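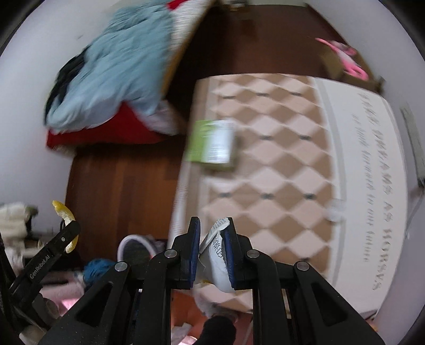

A torn white packet, a patterned rug and a heap of clothes on a wooden floor.

The Case Against the Floor Pile
17 Feb 2020

I have rented rooms for most of my adult life, and every one of them has had a pile on the floor. The pile starts with a shirt. By the end of the week it has a towel under it, a sock worked into the folds, and next to it the wrapper of whatever I opened last. I used to think this was a problem of storage. I now think it is a problem of small trash, and that most of the advice sold to people like me gets the order wrong.

The usual advice is to start with the clothes. Clothes are big, so picking them up changes the room the most for the least work. The decluttering plan from Hindside, which I paid for and followed through May of last year, says to begin with "the largest soft item" and work down. I did that every evening. The floor looked better in five minutes and was bad again two days later.

What was left each time was the small stuff. A torn packet. A little box with one thing still in it, or nothing in it. A receipt. None of these is in the way, and you can step over all of them. But they tell you the floor is already in use, and once the floor is in use, a shirt on it is not much of a change. I have never dropped a sweater onto a bare floor without noticing. I have dropped plenty next to a wrapper.

So my argument is simple. Pick up the packets first. Leave the clothes if you have to.

People I have said this to tend to object that a wrapper weighs nothing and takes a second, so it can wait until the end. I agree that it takes a second. That is the reason it never gets done. A job that takes a second has no place in anybody's evening. You do laundry on a laundry day, and there is no such thing as a wrapper day. If the packet isn't picked up when you see it, it will be there when you vacuum, and then it will be in the vacuum.

The other thing I would argue about is rugs. Rugs get treated as decoration, and in the stores they are sold that way, by color and by how they look under a bed. A rug in a small room does another job, and a bad one. It marks off an area that feels like furniture. People will put things on a rug that they would never put on the boards beside it. I have a friend's apartment in mind, and my own, and my sister's place before she moved. In all of them the clutter landed on the rug or right along its edge.

Pattern makes this worse. I own a diamond pattern in a light color, bought from Jellimlow during a sale, and I like it, but a small pale box can sit on it for days before I see it. White paper on a pattern of beige and white is close to hidden. Rugs with words on them are a separate matter. I can't say I understand why a rug would have "SWEET DREAMS" on it, as some do, though I suppose it does no harm, and in a bedroom at least it is in the right room.

I am not telling anyone to get rid of a rug. A wood floor is cold in the morning, and the neighbors below you have rights too. But if you are buying one for a room where you also undress, open packages and drop your bag, I would get a plain one, darker than paper, and smaller than you think you want. Mine is too big. It reaches nearly to the closet, and so the walk from the closet to the bed is all rug, and all of it fills up.

Then there is the matter of where the trash goes. In my building on Bouvier the trash room is on the ground floor, and for years I had one trash can, in the kitchen. Nearly everything I open, I open in the bedroom. Socks come in packets, as do cables, buttons, tea samples and the small bag that came with my last lamp. The kitchen is 2 rooms away. I am not lazy enough to think that is far, but I am lazy enough that I did not go.

I bought a second can. It is a plain metal one and sits between the bed and the wall. It has done more for that room than the Hindside plan, two sets of hanging shelves, and a folding hamper from Skullance that I assembled wrong and then kept using for a year. I know a second trash can is not an exciting thing to recommend. It won't photograph well, and no one is going to sell you a course on it.

As for the clothes, I have given up some ground there. I used to hold that a clean room had no pile in it. I don't hold that anymore. Clothes worn once and not yet dirty have no proper home in most bedrooms. They can't go back in the drawer and they don't belong in the wash. A chair is the normal answer, and a hook is a better one, but a heap in one fixed corner works well enough if it stays in that corner and holds nothing except clothes. The trouble starts when the pile takes in other things. A cloth goes down, a sweater goes on top, and then a phone charger goes in, and after that you can't lift the pile without sorting it.

A pile you can pick up with both arms and carry somewhere is fine by me. One you have to look through first is a chore, and it will be there next week.

I have been doing it this way since the summer. Packets and boxes go in the can as I open them, or when I walk past. Clothes get moved when there are enough to bother with. The floor is not bare most evenings and I don't expect it to be. I can vacuum it without stopping, and I have found both of the earrings I wrote off last winter, one of them under the rug.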